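A Day at the Robot Workshop

Every November the Kirneo workshop opens its doors to school groups. Up to 35 children can come in at a time, and the visit lasts 2 hours. You start in a room with benches, where Blandine Masson tells you the rules. The main one is to stay behind the yellow line on the floor while a robot is switched on.

What is a robot arm?

A robot arm is a machine that bends at its joints, a bit like your own arm. It has a shoulder, an elbow and a wrist. At the end there is a gripper, which does the job of a hand. Inside each joint is a motor, and a computer tells every motor how far to turn.

The arm at the workshop is called Rakon. Its job is to learn how to tidy a table. That sounds easy, but think about the things you find in a kitchen. A cucumber is long and a piece of fruit is round. A bowl has a rim you can grab, and a paper cup gets crushed if you squeeze it too hard. Rakon needs a different kind of grip for each one.

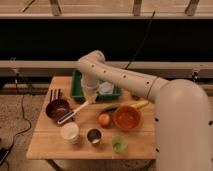 How does the robot know where things are?

It uses cameras. The cameras send pictures to the computer, and the computer works out what each thing is and how far away it is. Then it plans a path for the arm, so that the gripper doesn't bump into anything on the way.

Corentin Hamel runs the demonstration. He chooses something on the table and types in a command, and the arm moves slowly toward it. Sometimes it misses. Then it goes back and tries again from a different side. The team has made Rakon practice with 200 different objects so far — soft things are the hardest, as they change shape when you pick them up.

Can a robot get tired?

Robots don't get tired the way people do, but their parts wear out. Kevin Ó Briain checks the joints and cables every morning before anyone switches the arm on.

At the end of the visit you can try a small gripper that you work by hand, using a lever. Try to pick up a grape without squashing it. Then try a coin lying flat on the bench, and see which one takes you longer.

Words to know

Joint: a place where the arm can bend or turn.
Gripper: the part that holds things.
Command: an instruction given to a computer.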